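Can a Robot Really Tidy Your Kitchen?
Written by Kalliopi Yordanov for Skolley, the science pages for curious readers

You have probably seen a video of a robot folding a shirt or pouring a drink. It looks clever. The music is cheerful and the robot never drops anything.

Before you ask your parents to buy one, it is worth asking some awkward questions. How many times did they film it? Did somebody help? Would it work in your kitchen, with your cups and your cat? Scientists ask questions like these all day long. It isn't rude, it's their job.

This page is about the part of a robot you can't see: the software. Software is the list of instructions that runs inside a computer. A robot arm without software is a very expensive coat hook.

Job one: working out what is there

When you look at a tomato, you know it's a tomato. A robot's camera only gives it a big grid of coloured dots. The software has to decide which dots belong together and what they might be. This is called perception.

Perception software makes guesses. Sometimes the guess is good and sometimes a red ball gets called a tomato. The trouble is that a computer can be wrong and still sound very sure of itself. You may know some people like that.

Job two: making a plan

Say you want the robot to move a biscuit from a shelf to a plate. That is one sentence for you. For the robot it has to be chopped into smaller steps: go to the shelf, open the fingers, close them on the biscuit, lift, move across, lower, let go.

This is called planning. A plan can look perfect and still go wrong at the first step. If the fingers close a little too far to the left, the robot may carry on anyway and carefully put nothing at all on the plate.

Try it yourself. Write down every step for making toast, then ask a friend to do exactly what you wrote. Did you remember to say "open the bread bag"?

Job three: moving without bumping

Control is the software that turns the plan into movement. It tells each motor how far to turn and how hard to push, and it checks over and over again that the arm is where it should be. Push too hard and the biscuit is crumbs. Push too softly and it falls.

Practising in a pretend kitchen

Real robots are slow and they break things. So a lot of practice happens in a simulator, a computer program that draws a make-believe room and works out what would happen in it. It's a bit like a video game, but with less fun in it.

Efren Dizon writes simulator software at a small company called Stunell. He can run the same kitchen job 600 times and never wash a plate. Between tries, the program can put everything back or move it somewhere new.

In the kitchen below, the big red ball is a marker. It shows where the robot's hand is, between the two black fingers. A real kitchen would have no floating ball to help you, of course. Look for the small brown lump of food on the shelf, too. Is it bread? A cookie? If you aren't certain, think how hard it is for software.
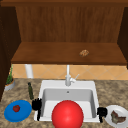

So should we believe it?

A bit. Simulators are useful, but they are tidier than life. Pretend tomatoes don't go squashy unless somebody writes the code for squashing. Pretend taps don't drip on the worktop by accident. Software that does well in a pretend kitchen can get muddled in a real one, and engineers call this the reality gap.

Next time somebody tells you their robot works, ask them:

How many times did you try it, and how many times did it fail?
Was it a real room or a simulated one?
What happens if I move the plate?

If they say it worked 10 times out of 15, that is a proper answer, and you can decide for yourself whether you'd trust it with your dinner. If they only say it's amazing, keep asking.

Words to know

Perception: working out what the camera is looking at.
Planning: choosing the steps and their order.
Control: making the motors follow the plan.
Simulator: a program that copies part of the world, but never all of it.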